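How to stop a robot dropping parts when the gripper loses track

My robot at Trindcombe started dropping things in June. It would reach for a wheel trim, close on it, lift it a little way and then let go – the log just said "grip lost". Out of 148 picks it did this 9 times, always with the trim.

Before you touch anything, press the stop and wait for the arm to go slack. I skipped that once and got a nasty rap on the knuckles.

First, look at the finger pads. Mine were shiny, so I wiped them with a damp cloth and roughed them up a bit. Next, open the Falar settings and find the grip timeout. It was 2,000 milliseconds, far too long, so by the time it noticed a slip the part had gone! Oddur Kvaran told me to try a much shorter one and he was right.

Then put your parts back on their marks and run 3 slow picks of each, keeping a hand near the stop.
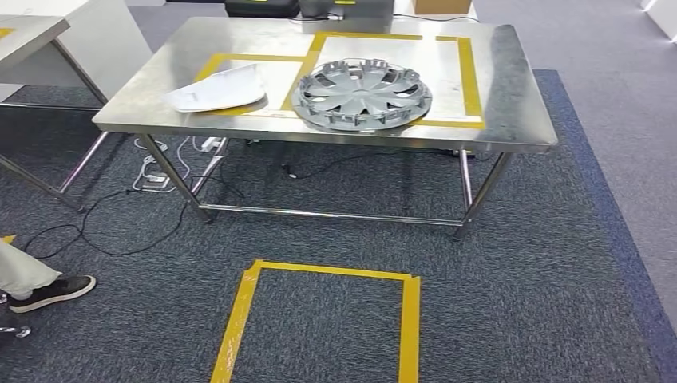 Hubcap and white shell on the taped table.

If it still drops the trim, check that the part is sitting inside the tape. Mine likes to creep over the front line, and the grip point goes off with it.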